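Volunteer Scorers Wanted, Rilley Women's Softball

Rilley Softball is looking for people to score games this summer. There is no money in it. There is a folding chair, a clipboard with a bulldog clip that works, and a seat close enough to the dugout to learn several new words.

We field three women's sides and an under-16s side in the district competition, and last season we got through most of it with one regular scorer, Gwendolyn Abernathy, plus whichever parent made eye contact with her before the first pitch. Gwendolyn has been scoring since the backstop was chicken wire. She would like to watch a game this year with both hands free, possibly around a pie.

We'd like 5 people. We could manage with fewer, and we always have, but the results show in the book. Last February our second side beat Jallar by either one run or three, depending on which page you believe, and the district wrote us a letter about it. The letter is on the canteen fridge if you want to read it. It's a good letter.

What you'd be doing

You'd score one game a week, home or away, from October until finals. Games are seven innings or as many as we can get in before the cricketers come and stand meaningfully near their pitch. You record every plate appearance, mark the substitutions, keep an eye on the pitch count for the juniors, and agree the total with the other side's scorer at the end of each inning. That last part matters more than the rest. Most arguments at softball are had in the fifth inning about something that happened in the second, and they go much faster when two books say the same thing.

You'd then enter the game on the district's website by eight o'clock that night. The website logs you out if you stop to think, so have the book open before you start.

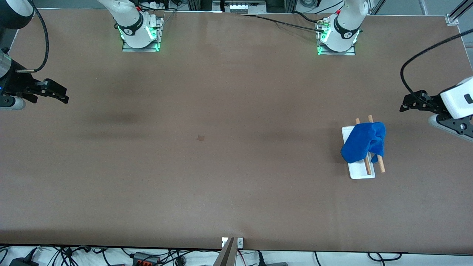

You won't be asked to umpire, coach, drag the infield or have an opinion on whether our shortstop left early from second. If people ask for your opinion, say you were writing.

Who we're after

You don't need to have played. Some of the best scorers in the district couldn't throw a ball over a fence, and one or two of the worst have represented the state. We need someone who can sit still for two hours, write small, and ask the umpire to repeat a call without apologising for it. Neat sevens are an advantage. So is a hat.

If you don't know a fielder's choice from a passed ball, we'll teach you. Loretta Blackwood runs two training evenings in the clubrooms in September, starting at 6.30 pm, and she'll have you scoring an old game off video by the end of the first one. She has picked the semi-final against Adura, which we lost after leading by five, with a dropped third strike, two rundowns and a batter who went up out of order. It covers nearly everything. Bring a pencil and a rubber. Pens are confiscated.

After that you sit beside an experienced scorer for two games, and then the clipboard is yours.

If you've scored baseball or cricket you're very welcome, though the cricketers should know we've heard the one about the tea break. Anyone over 14 can apply. Under-18s need a parent's signature and will be rostered to home games only.

What you get

The club pays for your district scoring accreditation and for your Working with Children Check, if you need one. (It's free for volunteers in this state, so we're being less generous there than it sounds.) You get a club shirt, in whichever sizes are left, and a coffee and something hot from the canteen at every home game. For away games at Awad and further out we pay fuel money of $50 for the season, or you can go in the back of the coach's wagon with the catching gear. Most people take the fuel money.

You also get a vote at the annual meeting. Last year it went for almost 2 hours, and the main business was the colour of the new bases, which are white.

How to put your hand up

Send a few lines to the club secretary through the contact page, or drop a note in the box outside the clubrooms at 68 Rilley Road. Tell us your name, a phone number, which days you can't do, and whether you've scored anything before, darts included. If you're related to a player, say which one, so we can try to roster you on somebody else's game. It's easier on the book and much easier on the drive home.

We'd like to hear from you by the end of July, which gives Loretta time to photocopy the scoresheets. If you read this later than that, write anyway. We've never had so many scorers that we turned one away, and Gwendolyn says she'd like to see it happen once.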